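The Closing Rule

by Aileen Baluyot

August 26, 2023

The rule was number 35 and it had one sentence. "The unit shall leave every door as found." Brenda Rivadeneira had written it in February, on a train, and she had been proud of how short it was.

Now she sat in the review room at Clirkov with the rulebook open on her knees, and Abella from the test desk was telling her the rule had failed 1,104 runs.

"Failed how?" Brenda said.

"It hasn't broken anything. It won't finish. It opens the cabinet, takes out the bowl, shuts the cabinet, and stands there. Then it opens the cabinet again."

"Why?"

"We looked at the logs. It's checking whether the door is as found."

Brenda asked to see one. Abella brought up a run on the big screen and moved her chair so that Brenda could get closer. It was the kitchen they used for all the household rules, the one with the brown wall tile and the orange cabinets. Brenda had spent most of two years looking at that kitchen. She had never eaten anything in it, and sometimes she dreamed about it.

The arm went up to the door and pulled it open. It took out the bowl and put it on the counter. It closed the door. Then it came in low, near the bottom of the door, and stopped with its fingers apart.

"How long does it stay like that?" Brenda said.

"Until the clock runs out. Or it goes around again. It depends on the run."

"What is it comparing?"

"The door before and the door after. Position, mostly. At the start of the run the door was open by a hair. We never set it fully shut, because the kitchen is supposed to look lived in. So the unit closes it all the way, like anybody would, and then it measures, and the door isn't as found. It opens it and tries to leave it open by a hair. It gets close. It doesn't get exact."

"Nobody would want it exact."

"The rule wants it exact," Abella said.

Brenda wrote that down. She kept a paper notebook for reviews, with a line down the middle of each page. On the left she put what the rule said. On the right she put what she had meant. Most days the two sides were the same length. On this page the left side had one line and she had already filled the right.

She had meant that a person should be able to come home and not be surprised by their own house. She had been thinking about her mother, who had rented out her spare room for years and could tell from the hall if a lodger had been in the linen closet. Her mother never minded people using the closet. She minded finding the door standing open in the dark and walking into it.

"What if we give it a tolerance?" Brenda said.

"We tried that on the side. Five degrees. It finishes every time."

"So that's the fix."

"Then we ran the set with the medicine cabinet."

Abella changed the screen. The medicine cabinet had a child latch, and the latch caught in the last two degrees of travel. With the tolerance in place, the unit swung the door to within five degrees, called it as found, and went off to fold towels. The latch had not caught in any of the runs. The log said PASS, PASS, PASS, all the way down.

Brenda read several pages of it. She had worked in standards for a long time and she knew which of the two failures she would rather have. A unit standing in a kitchen doing nothing was a complaint. The other kind came in as a phone call.

"Don't put the tolerance in," she said.

"I haven't."

"I know. I'm saying it so it's in the minutes."

They had lunch at the desk. Abella had soup in a jar. Brenda ate crackers and went through the binder of comments from outside. Bonarix, who made the arms, wanted the rule dropped and left to the builder. Tratia, who ran the care homes, wanted it longer. Their letter asked for every kind of door to be listed, with a separate line for each. They had attached a list to get things started. It included curtains.

"They're serious about the curtains," Abella said.

"They should be. People get very upset about curtains."

In the afternoon Brenda asked to watch the kitchen run again, slower, and then a third time. She was watching the part after the bowl. The arm came down along the edge of the door and waited, and she tried to think what a person would be doing if they stood in that spot. They would be giving the door a push with two fingers to see if it moved.

"Can it push?" she said.

"Push what?"

"The door. After it closes it. A light push. If it moves, it wasn't closed."

Abella thought about it. "It can push. It has force sensing at the wrist. That would tell you if a latch caught."

"And for a door with no latch?"

"It would tell you the door was up against the stop."

"So it can know that a door is closed without measuring anything."

"Closed, yes. As found, no."

Brenda turned to a new page and drew the line down the middle. She wrote on the left for a while and crossed most of it out. The trouble was the word "found." It made the unit into a witness. It had to remember the whole house as it had been at one moment and then be held to it, and no lodger her mother ever had could have done that. But if she took the word out, the unit would go around shutting things. It would shut the bedroom door on the cat. It would shut the oven door somebody had left open to cool.

By four o'clock she had this:

35.1 A door that is closed when the unit arrives shall be closed when the unit leaves. The unit shall confirm this by touch.

35.2 A door that is open when the unit arrives shall be left open, unless the unit has to move it to do the task. If it has to move it, the unit shall open it again to a similar width.

35.3 A door with a latch or lock shall be treated as closed only when the latch or lock has caught.

35.4 If the unit cannot tell whether a door was open or closed, it shall close the door and tell the person that it did so.

Abella read it twice. "'A similar width,'" she said. "Bonarix will ask what similar means."

"They can ask."

"You'll have to give them something."

"I'll give them a number in the notes. I don't want it in the rule. If it's in the rule we're back to degrees."

"And the hair's width? The cabinet in our kitchen. Is that open or closed?"

Brenda looked at the screen. They had left the run paused near the end.

"What would you say it was?" she said.

"If I walked in? I'd say closed. I wouldn't look at it."

"Would you push it?"

"Probably. With my hip."

"Then it's 35.4. It can't tell, so it closes it and says so."

"That's going to be a lot of saying so. There are cabinets like that in every house. You'll come home and it'll read you a list."

Brenda hadn't thought of that. She crossed out "tell the person" and wrote "keep a record the person can ask for." Then she put a star beside it, because Tratia's residents might not know they could ask, and that would need its own meeting.

Abella set up the new set before she went home. It was 3,000 runs across the kitchen, the bathroom, and the hall, and it would go all night. She put her jar in her bag and asked Brenda if she wanted the lights left on.

"As found," Brenda said.

Abella had to think about whether they had been on that morning. She left them on.

Brenda stayed to see the first few go by. The bowl came out, the door went shut, the fingers came up and pushed. The door stayed where it was and the unit moved on. In the fourth run it pushed a second time, and she made a note to ask about that. Then she started on rule 36, which was drawers.
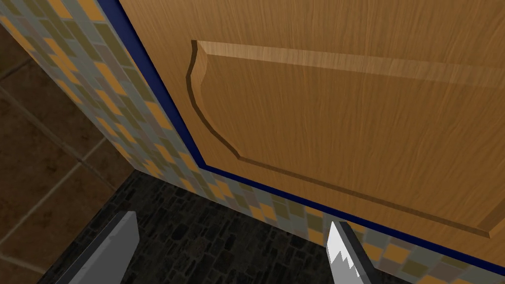 Reading time: 7 minutes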